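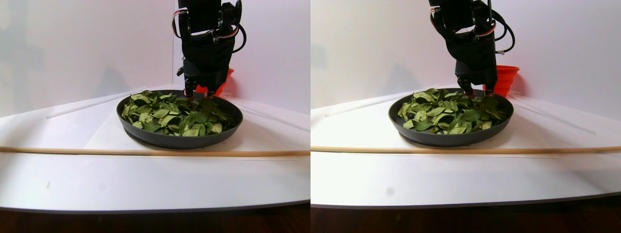 Open day at the Drolthorpe dialect archive

6/11/21 · By the Stilleneo schools page · 13 shares

The archive is on the upper floor of the Nowicki building in Drolthorpe, up the stairs past the council counter. It opened to visitors for one day and we went for the afternoon session, which was meant for people who teach reading or spelling. Entry was free but you had to book.

The first room has the word slips. Each slip carries one local word, how it was said, and the village where it was heard. The older ones are handwritten and the spelling of the sounds changes from one collector to the next, so the same vowel can turn up three or four ways. Staff are copying them into a single system of symbols. They had finished 2835 by the time we visited and the drawers on the far wall had not been started.

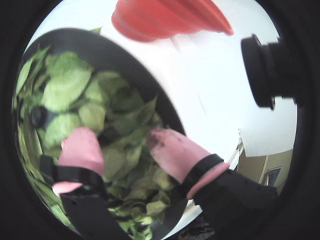
After that we were taken to the listening room. You put on headphones, pick a village from the map and hear someone read the same short list: bath, book, hair, nurse, poor, father. The differences in the vowels are plain even if you have no training. The consonants move less, apart from the r, which is sounded after a vowel in the recordings from the hill farms and dropped in the ones from the town. There were six headsets and a queue for most of the afternoon. 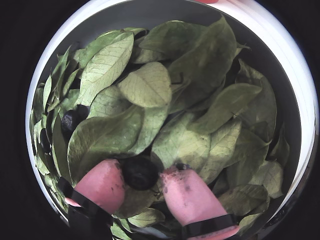 Dried leaves in a round white container.

A short talk followed on what this means for phonics lessons. The speaker's main point was that sound charts are drawn up for one accent, and a child who says "book" with a long vowel will be marked wrong on a rhyming exercise when the answer is right at home. The advice was to go through the chart aloud before using it and cross out the pairs that don't work locally. We were given a printed sheet of 400 words to try this with. It is a useful sheet, though the type is small.

The software on the archive's computers is called Jetent. It draws the sound of your voice as a moving graph, and you can say "s" and then "z" to see where the buzz comes in. The younger visitors liked this best.

Tea was in the corridor. Parking is hard, so use the bus. The next open day is planned for June and booking will be through the archive's own page.

4 comments

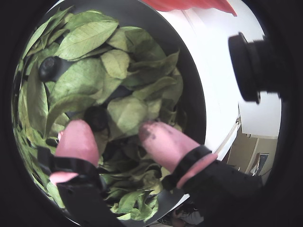 One reader writes that the sheet works well with a class of seven-year-olds if you cut it into strips first, and asks whether the farm recordings can be borrowed by schools outside the county. My lot all say "poor" and "paw" the same, the comment goes on, and I had been teaching them as different sounds for years.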